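Blog > Odds and Ends > Fixing Things

25 Feb 2021
by Gervásio Dantas

I have been trying to clear out the spare room since last April, and I am finally getting somewhere! The trick (for me anyway) was to stop thinking of it as one room and start thinking of it as a pile of small jobs I could do with the radio on.

First up was the bookcase. I counted 187 books on it, which surprised me, and I had read maybe half. I kept the cookbooks and all my old Ellisport guidebooks, even the one with the coffee ring on the cover, and the rest went into boxes for the Purkach Street book swap. They only take paperbacks in good shape, so I ended up hauling two boxes home again. Those are in the hall now. I walk around them.

Then there was the paper. Oh, the paper. I found 14 years of phone bills in a suitcase, plus the manual for a bread maker I gave away before I moved here. My sister lent me her shredder and it kept overheating, so I'd feed it for a few minutes, go make tea, and come back and feed it some more. It took me over 16 evenings to get through the lot. I did find a birthday card from my grandmother tucked in with the gas bills – that one went on the fridge.

The big win was the desk. It's a Stasto, the heavy kind with the drop-down side, and I'd been meaning to sell it forever. I put it up for $205 and a very nice couple from Cavalcanti Avenue came for it with a van and one small dog. We had to take the door off its hinges to get it out, and I still haven't put the door back because I can't find the third pin.

So now I have a floor! You can walk right across it to the window, and the light in there in the morning is so pretty that I'm thinking of moving my sewing table in. I want to paint first though. I've got swatches of a pale yellow and a sort of oatmeal taped up by the closet and I change my mind every time I go past.

Still on the list: the curtain rod, the Christmas boxes, the mystery keys, and the electronics corner, where there are more cables than any one person should own. If you know a place that takes old computer parts, leave me a comment, I'd love to hear about it.

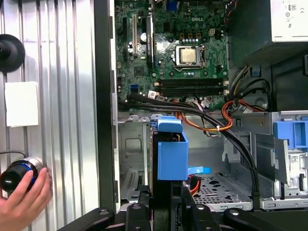

Inside an old Dell tower. Four memory slots, no memory.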